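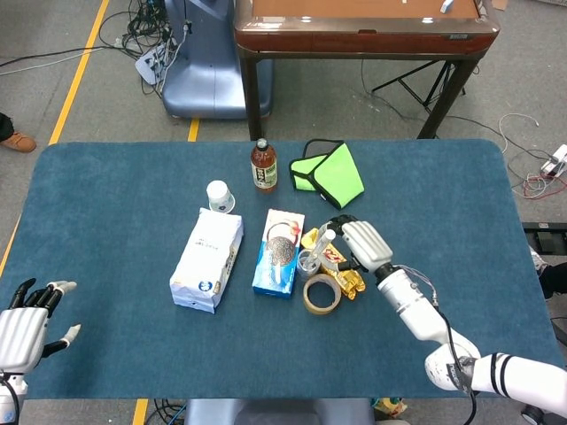 What does a home inventory service do?

We come to your house, write down what's in it, and give you the list. You pay once, and the list is yours.

That is the whole of Trumoreo, more or less, and we distrust any firm in this line of work that needs a longer answer. When we started, the websites we looked at promised peace of mind, total protection and a lighter life. We read a lot of them and still couldn't work out what the customer got for the money. One turned out to be selling insurance. Another was selling shelves.

Who we are

Trumoreo was set up by Gunhild Kragh and Cillian Dolan after Gunhild's mother had a kitchen fire. The insurer asked for a list of what had been in the room. Gunhild had eaten in that room for most of her childhood and could name the table, the kettle and not much else. Her mother did better, but kept remembering things months later, after the claim was closed. A garlic press came back to her one February morning in the shower.

Cillian had spent years adjusting claims and thought the problem was plain enough: people are asked to remember at the worst possible time. He also thought most of the apps made for this were no good, and he still does. People scan one drawer and quit. We did the same when we tried them on ourselves.

Sointu Valtonen and Oddur Sveinbjörnsson do most of the house visits now. Arnar Thorlacius answers the phone and types up the lists, and if your list has a sensible order to it, that's his work.

What we don't believe

We don't believe everyone needs this. If you rent a studio and own a bed, a laptop and a bicycle, walk through it with your phone and send the video to yourself. It takes almost 5 minutes and costs nothing. Arnar says this to callers fairly often, and Gunhild has stopped wincing when she hears him.

We don't believe in replacement values worked out to the cent. Nobody knows what a ten-year-old casserole dish is worth, and a list that claims to know will only start an argument. We write down what the thing is, the maker if there's a mark, and its condition in plain words. Where you have a receipt we note the price. Where you don't, we leave the column blank, and we'd like you to leave it blank too.

We're also doubtful about decluttering as a moral cause. Oddur won't tell you to throw out your spare colanders. He has been asked to, usually by the other person in the house, and he says no every time.

How a visit goes

One of us arrives at the time agreed, with a clipboard and a laptop. We start in the kitchen, where the small things pile up and where people are most wrong about what they own. Sointu once asked a man on Jakar Street to guess how many items his kitchen held before she opened a cupboard. He said 100. The finished list ran to 598, counting each fork.

We don't count each fork unless you ask. "Flatware, mixed, full drawer" is good enough for most claims, in Cillian's experience, though he adds that your own policy may say otherwise and you should read it before you call us. Few people have.

Bedrooms go quickly. Garages don't. Attics we'll do if there is a floor to stand on. We won't open a locked box or a diary, and medicine cabinets are left out unless you tell us to include them.

What it costs

A visit is $300 for a house of ordinary size, with the typed list sent afterward as a plain file and on paper. There's no subscription. We looked hard at having one, since everyone told us to, and couldn't think what we would be doing for you each month. If you remodel or inherit a houseful of furniture, call again and we'll price the new part on its own.

We keep a copy of your list only if you sign for it. We would suggest keeping your own somewhere other than the house it describes – a sister's place, a desk at work.

Getting in touch

The phone is the best way. Arnar picks up on weekdays, and on Saturday until noon. Messages sent through the form do get read, but slowly, and the form has been known to lose the second half of a long one – keep it short and leave a number.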